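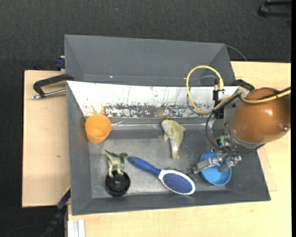 Werkstattbuch Sortierplatz, Raum Ornness
Eintrag vom 17 Jan 2025

Anlass: Durchsicht der grauen Wannen und der Kleinteile, dazu die offene Frage nach dem weißen Paneel zwischen den beiden Wannen. Letzte vollständige Durchsicht war im Oktober, Notizen dazu stehen im alten Heft ab Seite 65.

1. Aufstellung

Unverändert. Vordere Wanne auf der hellen Holzplatte, zweite Wanne dahinter. Die hintere bleibt leer, solange kein zweiter Satz Teile freigegeben ist. Wer dort etwas zwischenlagert, bitte wieder herausnehmen; beim letzten Umräumen lagen Schrauben darin, die wir keinem Karton mehr zuordnen konnten.

Holzplatte nachgemessen, Überstand zur Laufseite 81 mm. Der Wert im alten Heft weicht um 2 mm ab, vermutlich von der anderen Kante aus gemessen. Ab jetzt gilt: Bezugskante ist die Kante zum Fenster. Ich habe sie an der Unterseite mit Bleistift angezeichnet.

Das gelbe und das graue Kabel im Bereich der hinteren Wanne nicht umgelegt. Das graue läuft in einem Bogen hinten heraus und über den Teppich zur Tischplatte. Als Stolperstelle notiert, Kabelbrücke ist bei Bukard angefragt, Antwort steht aus.

2. Weißes Paneel

Das Paneel fällt schräg in die vordere Wanne ab und bildet dort die obere Wand. Zustand schlechter als erwartet. Entlang der Unterkante ein Band aus dunkelgrauen Kratzern, der Lack ist dort abgeplatzt. Darüber feinere, senkrechte Kratzer. Oberhalb des orangen Bechers ein bräunlicher Fleck, sieht nach Rost aus. Mit feuchtem Tuch probiert, keine Änderung. Mit Spiritus probiert, ebenfalls keine Änderung, am Tuch kein Farbabrieb. Ob der Fleck aus dem Material kommt oder von einem Teil übertragen wurde, lässt sich ohne Ausbau nicht klären. Ausbau heute nicht gemacht.

Möglichkeiten:
a) Unterkante anschleifen, grundieren, neu lackieren. Ausfallzeit mit Trocknung zu lang für diese Woche.
b) Schutzfolie aufkleben. Schnell, aber die Kante ist rau und die Folie wird an den Abplatzungen nicht sauber haften.
c) Neues Paneel zuschneiden lassen. Birhane hat das Maß noch vom letzten Zuschnitt, Preis ist zu erfragen.

Tendenz zu c). Bis dahin bleibt das alte drin. Scharfkantige Lackreste habe ich mit dem Schaber abgenommen, das Band sieht danach eher schlimmer aus als vorher, ist aber glatt genug, dass man mit der Hand darüberfahren kann.

3. Klebestreifen

Unter dem Paneel verläuft quer über die Rückseite der Wanne ein klarer Klebestreifen. Er wirft Falten und glänzt stark, bei Deckenlicht gibt das weiße Reflexe. Wenn das Licht beim Sortieren stört, ist der Streifen der erste Verdächtige, der Wannenboden erst der zweite. Der Boden ist grau, metallisch, verkratzt und nur leicht glänzend.

Vorschlag: Streifen abziehen, Klebereste entfernen, mattes Gewebeband in gleicher Breite setzen. Andruck mit der Rolle, vom einen Ende zum anderen, damit keine neuen Falten entstehen. Vom matten Band ist noch eine angebrochene Rolle im Schrank, Lieferung Drollance, Fach 196. Länge vor dem Abziehen prüfen, ein Stoß in der Mitte wäre ungünstig.

4. Teile in der vorderen Wanne

Bewusst kleine, gemischte Füllung aus Haushaltssachen und Spielzeug. Anmerkungen nur zu den Teilen, bei denen etwas aufgefallen ist:

Oranger Becher, Kunststoff. Lehnt hinten links in der Ecke, Öffnung nach oben, das schmalere, gerundete Ende nach unten. Diese Lage ergibt sich bei ihm oft, die Ecke hält ihn fest. Beim Ausschütten daher besser zur Mitte hin kippen. Innen unten ist eine hellere Stelle. Bleibt im Satz.

Grüner Dinosaurier, Beine blass gelbgrün. Der spitze Schwanz ist das Teil, an dem man ihn beim Einräumen am liebsten packt, und genau dort bricht so etwas zuerst. Bitte am Rumpf anfassen. Bleibt im Satz.

Schwarzes rundes Teil, radartig, mit erhabener ringförmiger Nabe und geriffeltem Rand. Im Verzeichnis fehlt es. Keine Nummer daran gefunden, Herkunft unklar. Ich habe es als »Rad, schwarz« nachgetragen, vorläufig. Wenn jemand weiß, wozu es gehört, bitte den Eintrag korrigieren. Es rutscht bis an die vordere linke Ecke der Wanne und schiebt sich dabei gern unter andere Teile – beim Leeren also dort nachsehen.

Haarbürste. Lag diagonal neben dem Dinosaurier. Für die Reinigung gilt das Gleiche wie im Oktober: auskämmen, lauwarm abspülen, mit den Borsten nach unten trocknen. Nicht feucht zurücklegen.

Nicht aufgeführte Teile: ohne Befund, siehe Verzeichnis.

5. Reinigung

Hintere Wanne nur ausgewischt. Wände glatt und schräg, da bleibt wenig hängen. An der hellen, dünnen Linie im unteren Bereich kurz mit dem Fingernagel geprüft, keine Kante fühlbar. Die schwachen rötlichen Lichtpunkte dort sind kein Schmutz, habe zunächst daran herumgewischt.

Vordere Wanne: Teile heraus, Boden trocken ausgefegt, dann mit mildem Reiniger feucht nach. Keine Scheuermilch mehr verwenden. Die Kratzer im Boden sind zum Teil vermutlich so entstanden, belegen kann ich es nicht. Seitenwände in Ordnung.

Teppich: dunkles Anthrazit, fein gewebt, zeigt jeden Krümel. Ein winziger blauer Punkt liegt hinter den Wannen, vermutlich Abrieb oder ein Splitter von irgendeinem Teil. Abgleich mit dem Kleinteilkarton noch offen. Vor dem nächsten Saugen aufheben und in die Tüte mit den Bruchstücken legen.

6. Offene Punkte

– Preis und Liefertermin Paneel bei Birhane erfragen. Dabei nach einer beschichteten Ausführung fragen, Lack hält an der Unterkante offensichtlich nicht.
– Klebestreifen tauschen, sobald die Länge der Restrolle geprüft ist.
– Kabelbrücke: bei Bukard nachfassen.
– Rostfleck beim Ausbau des Paneels von der Rückseite her ansehen.
– Verzeichnis: endgültige Bezeichnung für »Rad, schwarz«.
– Bezugskante im alten Heft nachtragen, sonst misst der Nächste wieder von der falschen Seite.

Nachtrag, gleicher Tag: Restrolle gemessen, reicht für eine Bahn ohne Stoß, aber nicht für einen zweiten Versuch. Neue Rolle mitbestellt. Streifen bleibt bis zur Lieferung drauf.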